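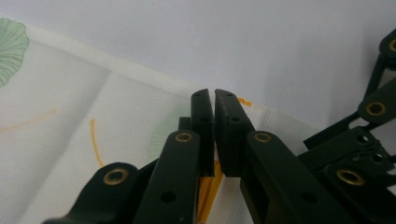
Thursday, edit room

Started with the audio drift on the viewer clips for Brastulell, season opener. Inna had flagged it on the kitchen choir clip: fine for the first verse, then the mouths run ahead of the sound, and by the last chorus it's bad enough that anyone would see it. She had been nudging the audio by hand at each cut. That hides it in a short piece but we want the whole song.

Checked the original file against our ingest copy. The original plays in sync on the laptop and on the old desktop. Our copy drifts on both. So it's us, at ingest, and the phone is fine.

Cause, as far as I can tell: the phone records at a variable frame rate, and it drops lower when the light is poor. Skustton reads the rate off the header and treats the whole file as constant. Wherever the phone slowed down, the picture gets squeezed and the sound doesn't. Clips shot outdoors in daylight hardly show it. Clips shot indoors at night are the worst, and a lot of what people send is a living room at night.

Tried:

Conform on import, default settings. Drifts. This is what we've been doing all month.

Conform on import with "match source timing" checked. Drifts less. Still visible at the end of the choir clip. Not sure what that checkbox does and the manual has one sentence on it.

Transcode to constant rate first, then import. In sync from start to finish. Watched it through twice, once with Inna. There is a slight stutter on the pan across the room, from repeated frames. She can live with it and so can I.

So the order from now on is transcode, then import. I moved the old preset into the folder called OLD so it can't be picked by accident. Please don't move it back. If a clip comes in that is already constant rate the transcode does no harm, it only takes longer.

Side note on time. The transcode of the choir clip took longer than the clip itself. For a full day's intake that will matter. Kyrylo thinks we can leave the queue running overnight on the Bromar box, which sits idle after the evening logs are done. He'll try it tonight with a small batch. I asked him to write down what the fan does, after last time.

Loudness

Separate problem, same clips. Home sound is all over the place. The birthday prank is nearly silent until the scream, and then it clips hard. The grandfather on the trampoline is wind from end to end with some laughing under it.

I leveled them by ear in the rough cut and it sounded fine in here with the door shut. Played the reel in the front office on the television and the quiet ones disappeared under the air conditioning. We should be checking on that television more than we do. Most people will see the show on a set like that, with someone talking in the next room.

What I settled on for the first pass:

Normalize each clip on its own before it goes on the timeline, then do the host's voice, then bring the clips to the host. We were doing the host last, and he ended up shouting at everything.

Leave the scream in the prank clip distorted. Vasylyna wants it cleaned and I tried, but the cleaned one sounds like a recording of a different event. The distortion is part of why it's funny. She has heard both now and will decide at the screening.

For the trampoline, roll off the low end and don't chase the rest. Anything stronger took the laughing out with the wind.

Vertical video

Old argument, still going. More than half of what comes in is vertical. Last season we blurred and stretched the same picture to fill the sides. I never liked it and the letters didn't either. Made test versions of the dog and sprinkler clip to look at:

1. Blurred sides, as before.
2. Plain color sides, taken from the title card.
3. Cropped to fill, following the dog by hand.

The crop is the best looking when it works, and on this clip it works, since the dog stays low and everything else is lawn. It falls apart on anything with people standing up. You lose either the faces or whatever they're about to fall into. Plain color is dull but it lets you watch the clip. When two clips play back to back with the same side color it also feels like they belong together, which I hadn't expected.

Going with plain color as the standard, crop as an exception, and whoever crops signs it in the log. Yaryna is going to try a slightly textured version of the color for the title sequence. If it shimmers on the office television we go back to flat. 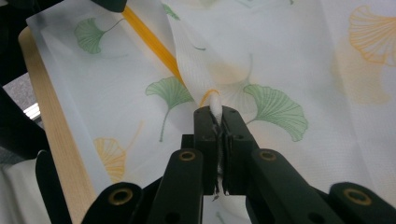
Release forms. Clip 3514 has been in the cut since Monday's assembly and we still don't have a signed form for it. The form we do have is from the person who sent it in. She wasn't the one filming, her cousin was, and there's a neighbor whose face is clear for most of it. Florante has written to the cousin. Until he answers, the clip stays off the reel, and I've put a black slug of the same length in its place so the timings after it don't move.

I'd like the missing-form check to happen before anything gets cut. Twice this season I've built a section around a clip and then had to pull it. The tracking sheet has a column for this but it only asks whether a form came in. It doesn't ask who signed it. Suggested to Florante that we split it into sender, person filming, and people shown. He agreed, and says the Pylypenko office will want to see the sheet before we change it. Fine, but I've made the new columns in our copy already.

Running order

The opener is long by 8 seconds with everything in, counting the slug. Places to find it:

The host's second link. He explains the clip before we see it, and then the clip explains itself. Could lose the middle sentence.

The freeze frame on the wedding cake. We hold it too long, which was my doing. It got a laugh in the room the first time and I've protected it since then.

The graphic that introduces the pets section. Yaryna says it can be trimmed at the tail with no harm.

I took 4 out of the link and haven't touched the rest. Would rather see the section play through once before cutting into the cake. If the cousin says no to the neighbor clip then we're short instead of long, and all this gets undone, so no sense in polishing.

One thing about the order of the clips themselves. The falls are bunched together at the start because that's how they came in. By the last of them I'd stopped reacting, and I like falls. Swapped one with the choir so there's something slow in the middle. Inna thinks the choir should close the show. She may be right, but then the ending depends on the sync fix holding up, and I want another night's worth of transcodes behind us before I promise that.

Bits and pieces

The left speaker in the edit room buzzes on low notes again. It isn't the cable this time, I swapped it.

Skustton crashed once while scrubbing a transcoded file with the waveform display on. Couldn't make it do it again. Autosave had everything up to the link edit, which I redid.

Project file renamed, "final" taken out of the name. Latest version is the one with the day in it.

To do

Kyrylo: overnight batch on the Bromar box, small, night interiors only.
Me: re-ingest every clip in the opener with the new order of steps, check the last few seconds of each for sync.
Yaryna: textured sides, test on the office television.
Florante: cousin, neighbor, tracking sheet.
Vasylyna: scream, yes or no.
Inna: try the choir at the end in a duplicate timeline, leave the main one alone.

Stopped at the end of the pets section. Sound from there on is still the rough mix.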